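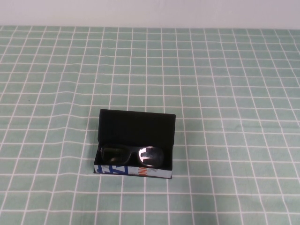 Sunglasses in their case on the checked cloth, Kultach open day

I'd been meaning to get to the Kultach open day for years, and on May 13, 2023 I finally did it. Kultach makes cases. Glasses cases mostly, plus a few boxes for pens and watches, out of a long brick building behind the Ostia bus depot. You take the number 11 all the way to the end, walk past the car wash, and there's a blue door with a sheet of paper taped to it saying COME IN. So I did!

Entry was free but you had to sign up back in March, and I got slot 223, which sounded alarming until I saw how fast the line moved. They take you through in groups of 10 and give everybody a sticker and a pair of foam earplugs. I kept mine in my pocket the whole time (the machines were off for most of the visit, more on that later).

The first room is where the board and the printed sheets come in. It smells wonderful, like a new school notebook. Our guide let us bend a scrap of the heavy board and then a scrap of the lighter one, and I couldn't believe how much stiffer the heavy one was with hardly any extra weight. They print big sheets of wild lettering and color, glue them down, and cut the strips wherever the cutter happens to land, so you get chopped-up words all over the place. I love that. I own one of their Gondal cases from a market stall and I've spent whole train rides trying to work out what mine says.

After that came the hinge bench, which was my favorite. You fold the cover cloth over a thin rod, press, wait for six seconds, press again. We all got a turn. Mine came out crooked and the guide very kindly said it would still close.
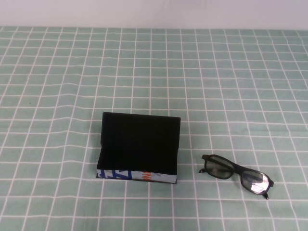
My big question going in was about color, and I got a long answer at the table at the end of the tour. I've always wondered why so many cases are dark inside, when I can never find anything in a dark bag. The guide said black hides lint and smudges, and that people bring back pale ones looking grubby within a season. Fair enough, I guess, but I'm not totally sold. The open box on the green tablecloth was black right through, and the inside was so dark I couldn't have told you where the bottom was. All the fun is in the printed strip along the front! I said they should try an orange lining and she wrote it down, or at least she wrote something down.

The table was set up like somebody's kitchen, which I thought was sweet. Visitors could sit and try opening and closing things for as long as they liked. A hard case makes such a good sound when it shuts. I must have done it a dozen times, and then a kid behind me wanted a go and I had to give it up.

Then the noisy part. They switched on the cutter for a few minutes and out came the earplugs, and wow, you feel it in your shoes. It's a Fendus, older than I am by the look of it, painted a sort of hospital cream and patched in three places. The blade comes down, the sheet slides along, and the offcuts drop into a bin at the side. You can take offcuts home, by the way, so bring a bag. I filled my coat pockets with

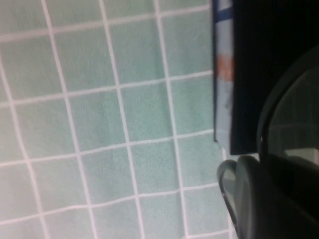
as much as I could carry and I've already turned some of it into bookmarks and gift tags. My sister wants the bluest ones for her sketchbook covers, and we are currently in negotiations.

The shop is tiny, one shelf and a cash box, and they don't take cards. I bought a plain case for my reading glasses and a seconds one with a wobbly corner for my sunglasses. Coffee was in the yard, pretty weak, with excellent poppy seed cake. Almost everyone from my group was still out there when I left to catch the bus.

If you're thinking of going next year, sign up early and ask for a morning slot. The hinge bench closes for lunch and the afternoon groups only get to look at it. Parking is hopeless, so take the 11.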